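Wrapping foil pots for a unheated porch: moisture, light leaks and condensation

Home & Garden Help > Seed Starting > Germination

Posted by Michalis Lambrakis, 2020-03-13

I sow pepper and eggplant seed in straight-sided containers on an enclosed, unheated porch in Ruvcombe. I keep a thermometer probe in the mix. During February the mix temperature dropped to 44 F before sunrise on most days, and the seed rotted or did nothing. Moving everything indoors is not possible at present.

My plan is to put a heat mat under the containers and cover the sides with kitchen foil to slow the heat loss. The tops would get plastic wrap. The mat is a plain one with no thermostat. I have three things to settle before I sow again:

Does foil on the sides do anything useful, or is the loss mostly from the top?

Should the plastic wrap be sealed or vented?

At what point does the cover come off?

The mix is peat and perlite, bought bagged. Containers are 8 inches tall, filled to an inch below the rim, with drain holes.

3 replies

Rima Atallah

Taking these in order.

Foil reflects radiant heat, but it is a very poor insulator where it touches the container. Pressed tight against the wall it takes on the temperature of the wall. It does cut drafts a little, and a crinkled layer traps some air, so there is a small gain. A sleeve of corrugated cardboard or bubble wrap under the foil will do far more than the foil alone. Do not run the foil across the drain holes.

Most of the loss on a covered pot is from evaporation at the surface. Stopping evaporation is the main job of the plastic wrap, and it matters more than anything you do to the sides. 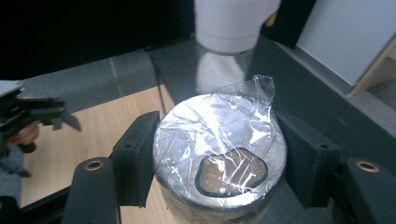

Seal or vent depends on how wet the mix was at the start. Squeeze a handful before filling. If more than a drop or two comes out, it is too wet to seal and you will get mold on the surface within a week. Spread it on a tray and let it dry for a few hours first. If it holds together and no water runs, seal the top fully and leave it alone until the first seedlings show.

A mat with no thermostat is the weak point in your plan. A typical mat raises the mix by 10 to 20 degrees over the surrounding air. With air at 44 that gives you 64 at best, and peppers want 80. On a sunny afternoon the same mat under a sealed cover can overshoot. Buy the thermostat before you buy more seed, and put its probe in the mix at seed depth.

Your containers are also deeper than they need to be. Heat from the mat has to travel up through 7 inches of mix to reach seed that sits a quarter inch down. Use a shallow tray and pot up later.

Cover comes off when half the seedlings are up. Do it over two days – loosen one side first, then remove it. Peppers and eggplant do not need light to germinate, but they need it the same day they emerge.

Baltasar Barroso

just put them on top of the refrigerator, worked for me every year. no mat

Zoi Spanos

Agree with the shallow tray. I would add that bagged peat mix is hard to wet again once it dries out, and bottom heat dries it from below while the surface still looks fine. Lift the tray to judge it by weight. If it is light, stand it in an inch of warm water for 20 minutes and then drain it.

One correction on the top of the refrigerator. Newer models give off their heat low down or at the sides, and the top is close to room temperature. Check with your probe first.

I am in Ilville, with a similar porch, and I wait until the night air out there stays above 50. Eggplant sown later in steady warmth catches up with eggplant that sat cold for three weeks.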